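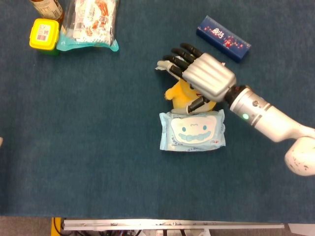
Candura Felt Table Cover, Dark Teal

A fitted felt surface for sorting, packing and display tables. The cover gives small goods a soft, non-glare base with enough grip that soft packs, boxes and plush toys stay where they are put down. Colour is a dark teal-blue, chosen to contrast with pale and yellow packaging.

Specifications

Material: needled polyester felt, fuzzy face up
Thickness: 3 mm
Weight: 300 g per square metre
Colour: dark teal-blue
Supplied length: 200 cm
Fixing: hook strip along both long sides
Suits: Flodano and Borden metal-frame tables, and most flat tops with a square edge

Surface behaviour

The pile is raised on one side only. Light items such as wet wipe packs and bagged goods do not slide when neighbouring items are picked up. Cartons can be set down at an angle and will hold it. Bottles stand upright on the felt, but narrow-based bottles should be kept well back from the table edge.

The face is not coated and will take up liquid. For work with open containers, order the Meinecke clear overlay, sold separately.

Fitting

Wipe the tabletop and let it dry. Apply the hook strip to the underside of the top. Lay the cover with the pile facing up, centre it, and press one long side onto the strip. Pull across firmly and press down the second side. Trim the ends with a sharp blade and a steel rule. Leave the cover for 2 hours before loading.

Care

Vacuum with a brush head, working in one direction. Lift lint and paper fibre with a tape roller. Spot clean with cool water and a mild detergent, then blot. Do not machine wash, tumble dry or iron. Prolonged direct sun will fade the colour.

Ordering notes

Covers are cut to order and cannot be returned once cut. Dye lots vary slightly, so adjoining tables should be ordered together. Hook strip is included. Spare strip is listed under Accessories.

Custom widths: Triin Zariņš, sales desk
Technical enquiries and felt samples: Volker Brandes

Related items

Meinecke clear overlay
Flodano table frame, grey
Replacement hook strip
Tape roller, refillable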